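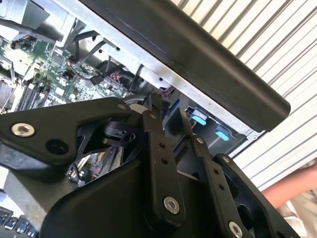
Cahier d'atelier, Hélder Garcia -- 24/3/20

Matinée passée sur la cellule de démontage avec le chiffrage de la deuxième cellule ouvert à côté, et je suis franchement content de la tournure que ça prend ! Jusqu'ici on budgétait par machine (un bras, une pince, une table, et on additionne). Ermelinda propose de budgéter par opération : disque, barrettes, alimentation, carte mère. Du coup on voit tout de suite où part l'argent, et c'est surtout dans les doigts et les supports.

Premier poste, les doigts. Ceux du catalogue Skaveo sont à 179 € la paire, montage compris. J'en mets 13 paires pour l'année, patins inclus, parce que les bords de tôle ne pardonnent pas. Horácio en voudrait moins -- on en reparle quand il aura vu les patins du mois dernier.
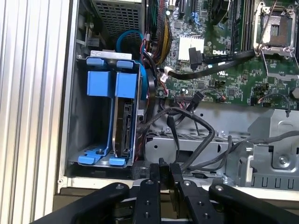
Tour Dell ouverte, doigts devant l'équerre grise, cage disque bleue à gauche.

Le disque reste mon opération préférée. Les caddies en plastique bleu donnent une belle prise et la course de la pince suffit largement. Donc pas de deuxième modèle de pince à prévoir, on garde la même référence sur les deux cellules et les pièces de rechange sont communes. Rien que ça, c'est une ligne entière qui saute du tableau !

À chiffrer encore : un capteur d'effort au poignet. Comov le propose en location, Testevia seulement à l'achat. Leonidas penche pour la location jusqu'en novembre, le temps de savoir si on s'en sert vraiment.
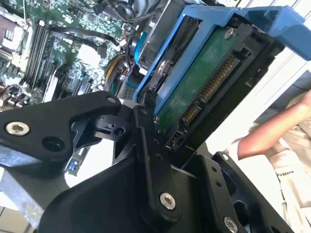

Je penche comme lui, à condition que la mise en service soit dans le prix. La dernière fois elle était en option et on l'a découvert sur la facture.

Deuxième poste, la table et les supports de pièces. Profilés aluminium comme maintenant, aucune raison de changer. Pour les supports je voudrais 2 jeux complets par cellule : un en service, un qu'on peut retoucher tranquillement. Arnaldo demande le prix à Louro, délai compris.

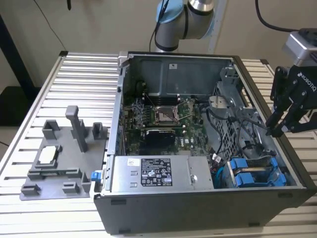
Tour couchée sur la table rainurée, plaque de supports gris à gauche.

Reste le câblage du bras, à passer plus haut sur la cellule 2. Ajouter une ligne chemin de câbles, plus 1 024 € de provision pour les imprévus (Ermelinda tient au chiffre rond en binaire, ça me va très bien).

À faire : relancer Comov, envoyer le tableau à Horácio, vérifier la largeur de la table avant de commander les profilés.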